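**Dutex sets out service routine for its cabinet-operating robot at Pillcombe**

PILLCOMBE, December - Dutex has published the setup and maintenance routine it uses for the robot arm and hand that work the electrical control cabinets at its Pillcombe training site. The routine covers mounting, alignment, hand care and repair. It is available on request to plant operators and integrators who are planning a similar cell.

The Pillcombe cell went into regular use earlier this year. Its job is to operate switches and push buttons on standard cabinet doors so that people don't have to stand in front of live equipment during routine switching. The arm was supplied by Vandenberghe, and the control software is Siledar, which Dutex develops in-house.

"Most of the questions we get are about upkeep," said Tzu-hsuan Wu, who leads the service group at Dutex. "People want to know how long it takes to get the hand back to work after a cable change, and what they need to check before they let it near a door. We decided to write it all down."

Under the routine, a technician starts each shift with a position check. The hand is brought up to the cabinet at low speed and held at a set of taught points near the controls. If any point is off by more than 2 millimeters, the cell is stopped and the alignment is run again. A full alignment uses 57 points and takes 20 minutes.
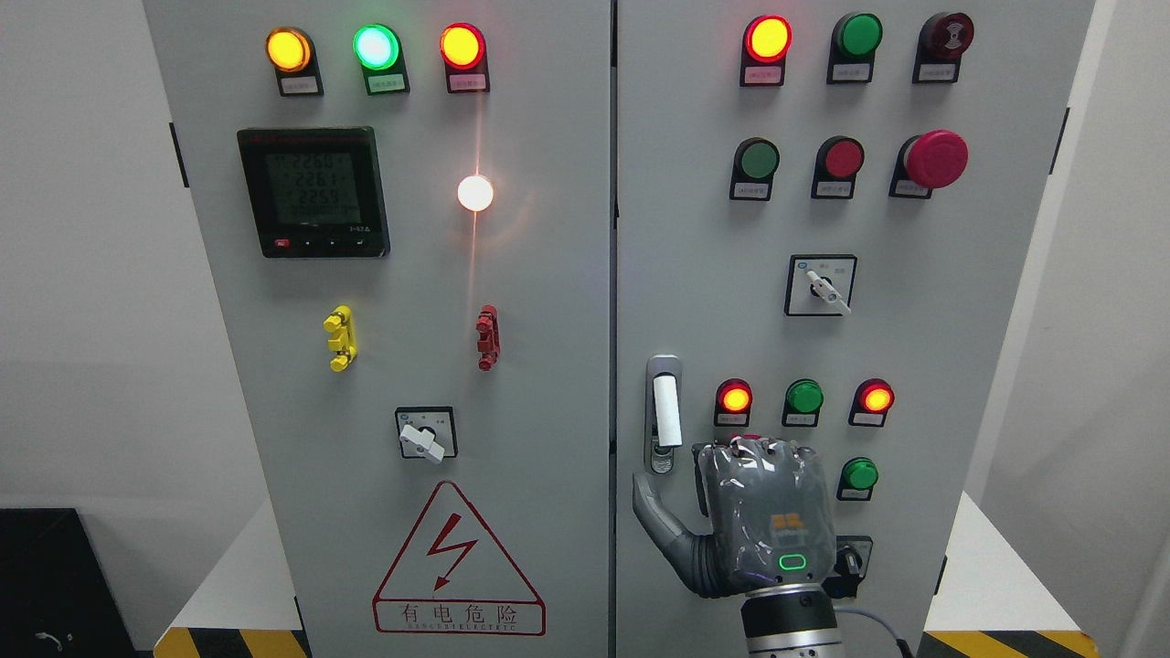

Hand care takes up the longest section. Dutex fits a clear plastic film over the hand to keep dust and grease away from the finger joints. The film is replaced every 200 operating hours, or sooner if it has torn or has started to bunch up between the fingers. Technicians are told to leave enough slack over the knuckles for the fingers to close fully, and to keep the film off the fingertips, where it can catch on the edge of a push button.

Wiring at the fingertips is inspected at the same time. Each wire is checked by eye and then by a continuity test at the wrist connector. In the first months of operation, worn fingertip wires were the most common cause of downtime at Pillcombe. Dutex now keeps two complete finger sets on site, and a swap can be done without taking the hand off the arm.

The cable at the wrist has its own check. It must have a free loop long enough for the wrist to turn through its full working range - a loop that is too short pulls on the connector, and one that is too long can snag on a door handle.

Rotary switches are handled separately from push buttons. They need a firm grip and a steady turn, and the torque limit is set for each switch during setup. The limit is checked again whenever a finger set is replaced.

The routine also lists seven faults that require the cell to be locked out before anyone steps inside the marked area. Resetting the software doesn't clear a lockout. A technician has to sign off the repair at the cell and repeat the position check.

Dutex plans to update the routine after the next service period at Pillcombe. Copies can be requested from the Dutex service desk, which also takes questions on film, finger sets and Siledar alignment files.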